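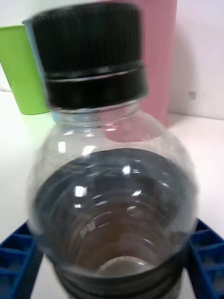 Clear bottle with a ribbed black screw cap.

About Sivmont

Sivmont supplies screw-cap bottles and closures to small producers of syrups, sauces and cleaning concentrates. The company was set up by Seraina Brunner and Gion Oberholzer and operates from 2 units in Flarkovham, one for storage and one for inspection and packing.

The catalog lists 38 bottle and cap combinations. Each is checked for thread fit, closing torque and leakage before it is listed, and again when a mold is replaced. Caps and bottles are stocked separately - customers who fill by hand often need more caps than bottles. Orders of up to 664 pieces are packed from stock. Larger orders are scheduled with the molder.

Thabiso Makhubela is responsible for incoming inspection. Itzel Serrano handles samples and technical questions, including neck finishes and liner materials. Sample sets contain capped bottles and loose closures, labeled by item number.

The stock list is revised every March. Discontinued sizes remain available until the last carton is sold.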